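Progress report, 17/10/2025
To: the Pfeiffer small grants desk
From: Bikaren Shared Kitchen
Grant: "Everything in Its Place" (second report)
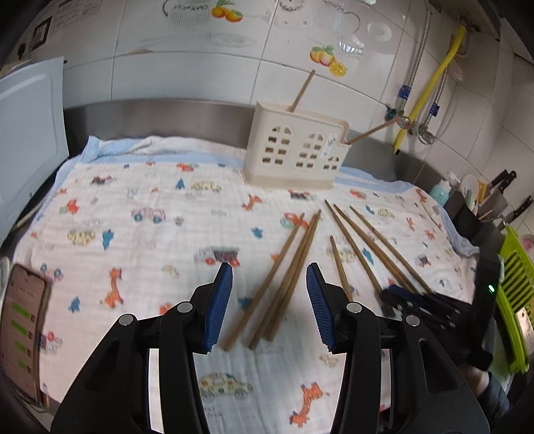 We're past the halfway mark and I am so pleased with how the sink area is coming along! When we wrote to you in March, the small utensils were our worst corner by a long way. Chopsticks lived in a drawer with the peelers and the bottle openers, and after every supper they went back in by the fistful. We asked you for help with drying, sorting and storage, and those are the parts I'll report on, in that order (more or less).

## Drying

We've given up the wire rack for small things. Everything thin fell through it. Now we spread a muslin blanket by the sink and lay the chopsticks out on top, side by side, with a folded towel at hand. The blanket is the one with the cars and giraffes, in case you're wondering where the kitchen budget went – it was donated, so it cost nothing, and the kids who come on family nights are mad about it. They lay the chopsticks out in rows and argue over who gets the giraffe end.

Muslin is thin, so it dries fast between washes. We're buying 2 more plain ones from the remaining money so there's always a clean one on the shelf.

## Holders

The house-shaped holder has been the surprise favorite. It's cream plastic, with arched windows and little cut-outs in the walls, and people put things back in it without being asked. Our first choice was a plain tall jar. It worked fine, but the chopsticks stood in a puddle at the bottom and we had to tip it out every night.

We'd like to order more of the same kind so each serving table has its own. Clorine, our usual supplier, has quoted us for a small batch and will swap any that arrive cracked. I'll send the quote with the next batch of receipts.

## Sorting

We went through the whole drawer, and then the box under the drawer, and then the box in the hall closet that we had all forgotten. The full count came to 261 chopsticks. Of those, 50 were split, badly warped or too rough to keep, and they've gone to the garden group for seedling markers. The good ones are being matched by length, which is slow work but very satisfying once you get going. We still have a bag of odd lengths. Short ones have a way of slipping in among the long ones, so we now check while they're laid out on the cloth and before anything goes into a holder.

The next step is marking. We tried a dab of food-safe color on the blunt end of each pair and it wore off faster than we hoped. A different finish is on test now, and I'd rather wait a few more weeks before telling you it's good.

## Drawer and shelf

- Old drawer divider removed, new one cut and fitted
- Peelers, openers and skewers moved to the Zoltar rack by the stove (the narrow one we bought with your first payment)
- Shelf above the sink cleaned and relined
- Labels printed, not yet stuck on

The labels are held up because we keep changing our minds about what goes where. I think that's a healthy sign, but they will be up before the next report!

## Money

We have $100 left in the supplies line. The plan is to put it toward the holders and the 2 muslin blankets, and we don't expect to ask for more. The shelf lining came in under the estimate, and the difference went into the divider.

## What we'd like from you

One small change, if you're willing. The original plan had a second wire rack in it. Could we move that amount over to holders? The cloth is doing the job, and a second rack would take up counter space we've only just won back. A short reply by email is plenty.

## Coming up

Marking the pairs, finishing the odd-length bag, labels on the shelf, and a short "how we put things away" card by the sink for new cooks. The card is drafted and fits on one side. We'd also love to have you over for a supper once the serving tables are set up with their own holders. Let us know which evenings suit you and we'll save you a seat.

Receipts are attached in the same envelope as last time.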